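The Cat at Skorville Light

The supply boat called at Skorville on the first of the month and again in the middle if the weather allowed. In September it usually did not. The keeper had been on the rock long enough to know this, and he ordered his flour accordingly.

He was on the lower landing that morning, scraping weed off the steps, when he saw something in the water past the kelp. He took it for a seal pup. Then it lifted its head and he saw ears.

It was a cat. It was swimming badly, low in the water, and the current was carrying it sideways along the rock toward the north end, where there was no way up. He went along the ledge with the boat hook and a crab pot. He had no plan beyond that. He lowered the pot on its line ahead of the cat and let the swell bring the two together, and on the third try the cat put its front claws through the netting and held on. He brought it up hand over hand.

It weighed almost nothing. It was grey, or looked grey wet, and it had a split in one ear that had healed a long time ago. He put it inside his coat and it bit him on the thumb.

The nearest land was Zulow, 20 kilometres east. There was a harbour there, a fish plant, a school and a great many cats. No cat had swum from Zulow. He looked through the glass for a boat and saw only the Stasura, the big grain carrier, already well down toward the horizon and showing her stern.

He radioed the coast station. The woman on duty asked him to repeat himself.

"A cat," he said. "Alive. I have it in the engine room, by the heater."

"Whose cat?"

"I thought you might ask around."

She said she would put it in the log. A while later she called back and told him that the Stasura had been raised on the radio and that her master denied ever carrying a cat. He had been quite short about it. There were rules about animals on grain ships, she said, and she supposed he would deny it either way.

The keeper gave the cat tinned mackerel, and it threw that up, and he gave it some more. By evening it was dry and turned out to be brown.
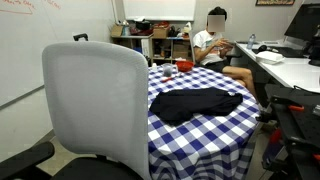
He had not wanted a cat. The last keeper had kept hens, and it had taken two years to get the smell out of the oil store. There was also the matter of the birds. Petrels nested in the turf on the south slope, and a survey party came out each spring to count the burrows. The last count had been 1168. The figure was written in pencil on the back of the pantry door, under the one from the year before, which was 962. He had helped with both. He had lain on his stomach in the rain with his arm down a hole up to the shoulder, feeling for something warm, and he took a certain pride in the increase.

So the cat stayed indoors. He stuffed sacking under the engine room door and made it a tray of sand from the cove, the only sand on Skorville, which meant a climb down and a climb up with a bucket. The cat used the tray once and after that used the sacking.

It did not care for him. When he sat down it went to the other side of the room. It slept on top of the spare generator and watched him do the weather readings. At night, when he went up to see to the lamp, he could hear it complaining all the way up the stair, and the tower made the sound larger than it was.

On the fifth day the coast station called again. A family in Zulow had heard about the cat on the radio and wanted to know if it had a white foot.

He went and looked. The cat let him get close enough to see all four feet, and they were all brown.

"No white foot," he said.

"They'll be disappointed."

"When did they lose theirs?"

"Last winter," she said.

He thought about that while he was cleaning the lens. He had never met the family. He wondered if they had stood on the breakwater and called for it, and for how many nights.

The gale came on the seventh day and stayed for four. It was a westerly, and it put spray over the top of the landing crane. The keeper slept in his clothes. On the second night a pane went in the lantern room and he spent three hours up there with a storm shutter and a mouthful of screws. His hands would not close properly by the time he had finished. He came down the stair sitting, one step at a time, like a child.

He had left the engine room door open. He saw it as soon as he reached the bottom, and past it he saw the outer door, which had blown off its hook and was banging.

He got the torch and went out. There was no sense in it. He could barely stand, and the rain was coming flat across the rock. He held on to the hand line and went as far as the oil store, shining the torch at the ground and calling. The cat had no name so he called "Cat," and then "Here," and then he just shouted. He thought of the petrel burrows, and then he found he was thinking mostly of the north ledge and how low the thing had been in the water.

After a time he went back in and fastened the door properly.

The cat was in his bunk. It had got under the blanket at the foot end and made a hollow there, and when he pulled the blanket back it looked at the torch and then at him and did not move. He was soaked to the skin. He changed into dry things, and got in, and lay with his knees bent to leave it room.

The supply boat came four days late. The skipper had a carrier with him, a wire one borrowed from the vet in Zulow, and he set it down on the landing beside the flour and the diesel.

"They said you'd want it gone before nesting," the skipper said. "There's a woman at the fish plant will take it."

"That's not till spring," the keeper said.

"I know when it is. I've got the carrier now, though."

They unloaded the rest. There was a sack of onions, the new pane for the lantern, a bundle of mail and a part for the radio that he had ordered from Zamora so long ago he had forgotten what was wrong with the radio. The skipper drank his tea standing up, as he always did, watching the swell. It was making already. He would need to be off soon.

The keeper carried the empty carrier down and handed it across.

"Tell her I'll see how it goes," he said. "And bring some litter next trip, would you? A big bag. Two, if there's room."

The skipper wrote it on the back of his hand. Then he cast off, and the keeper went up the steps with the onions, stopping at the top to hook the outer door.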